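Equipment planning for simulated manipulation

Equipment planning for simulated manipulation is the process by which a laboratory or small firm decides what to buy before a robot arm is trained on household tasks in software. It covers computing hardware, scene libraries, licenses and, in most cases, the physical arm and gripper that will later run the same tasks.

Scope

A plan usually begins with a task list. Kitchen work is a common choice, as it brings together bread, plates, small appliances and hard countertops in a small space. Each item needs a model with a usable collision shape, and thin or curved items such as plates tend to cost more to prepare than blocks and boxes. Wrist views are rendered separately from room views and are budgeted as a separate line.

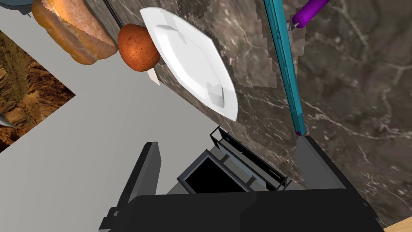 Scene libraries are sold by the seat or by the scene. The Kendis library, used by several teaching labs, is priced at 941 dollars per seat per year, with updates included. The older Ivura set is sold once for 622 dollars and receives no updates. Buyers who choose the second option often set money aside for repairing surface textures and collision shapes themselves.

Computing costs

Rendering takes up the largest share of machine time. A planning note by Oskari Hyvönen, prepared for the Riedl teaching lab, allowed some 600 hours of rendering for a first kitchen task and the same again for reruns. The note advised renting for the first term and buying a workstation only after the number of reruns was known. Storage was listed separately, with wrist video kept for one year and room video deleted after review.

Gripper selection

The simulated gripper should match the one to be purchased. Finger length, opening width and the size of the wrist housing all affect what the wrist camera can see, and a late change of gripper means that recorded runs have to be made again. For this reason many plans place the gripper order ahead of the arm order. A spare pair of fingers from the supplier Dinelell is listed at 674 dollars, and delivery times are longest in February.

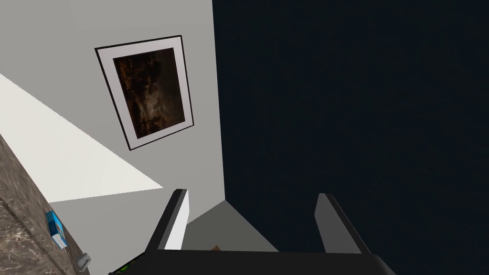 Hyvönen later objected to the practice of ordering the gripper first, saying that "a gripper without a confirmed arm flange is a paperweight with a warranty running." He recommended a single order with two delivery dates. Most published templates still keep the orders apart.

Review

Plans are commonly reviewed after the first completed task. Unused seats are dropped at renewal, and the rendering allowance is reset from the logged hours.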